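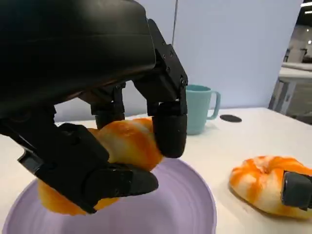
Item 3: the Flurari hand with a bread roll, over the lavender plate.

PRODUCT REVIEW MEETING, MINUTES
Wednesday, 2:00 p.m., Tiston, second floor

In the chair: Macario Robles
Also present: purchasing, kitchen operations, front of house, and Bermúdez (the distributor) by phone. Iteck sent regrets and a brochure.

1. Previous minutes
Approved, after the word "catastrophic" was changed to "uneven" at the request of kitchen operations.

2. What is on offer
Bermúdez went over the Flurari package again: the hand, the wrist camera, the control software and a year of support. The lease is $2,376 a month with a 60-day exit. Purchasing asked if the exit was 60 days from notice or 60 days from the next billing date. Bermúdez said yes. Purchasing asked again and was promised an answer in writing.

3. Bread handling
The trial covers one job, moving rolls and buns between table and plate. Kitchen operations has logged 113 attempts so far. The knotted rolls are the hard ones, being lumpy on every side and soft all the way through. The photo at the head of these minutes was passed around. Front of house said the roll looked squashed. Bermúdez preferred "securely held." The chair pointed out that customers do not pay for securely held bread, and asked for grip force to be turned down one step before the next session.

There followed a long discussion of whether a dented roll is a reject. Kitchen operations thinks a roll that springs back should pass. Front of house would like to know who is going to stand there and wait for it. Left open.

4. Plates and cups
Front of house asked if the hand could also manage mugs. Bermúdez said mugs are in the Flurari Plus package. Nobody had heard of the Flurari Plus package. Price to follow.

5. Cleaning
The finger joints have a good many screws and hinges, and kitchen operations wants to know how crumbs come out of them. The manual says "wipe regularly." Bermúdez will find out if there is a washable glove and what it costs. The chair asked that it not be called an accessory.

6. Iteck
The Iteck brochure was read. It has over 100 pages and no prices. Purchasing will call.

7. Decision
No lease to be signed yet. The trial carries on through November, bread only. Kitchen operations voted in favor, front of house voted in favor with a sigh, which the chair ruled was still a vote.

Actions
Bermúdez: exit terms in writing, glove, Plus pricing.
Kitchen operations: lower grip setting, separate log for knotted rolls, draft rule on dents.
Purchasing: Iteck.
Chair: book a room with a working phone.

8. Any other business
Front of house asked what happens to the trial bread. Kitchen operations said it is disposed of. Asked how, kitchen operations said with butter.

Meeting closed at 3:10 p.m.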